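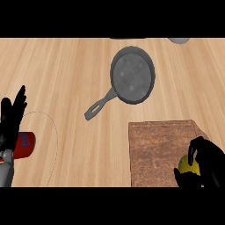

Grey pan, wooden tabletop.

Week 2 of the share house frying pan dispute. A short thread for anyone thinking of living with other adults.

Mohit says a pan should never meet detergent. Teodora says Mohit should never meet a pan. I pay the same rent as both of them and would like an egg.

The group chat is at 973 messages. It was set up to discuss bins.

Someone has posted a 49-minute video on seasoning. I watched it at 1.5 speed and now have opinions about flaxseed oil — not a colour I look good in.

Poonam moved in during August and asked, quite reasonably, whether we could each just buy our own. There was a silence. She has since been very polite to everyone.

Current rules: hot water, soft brush, dry it on the stove, no tomatoes. The tomatoes clause is under appeal.

Had toast for tea. The toaster is Mohit's as well.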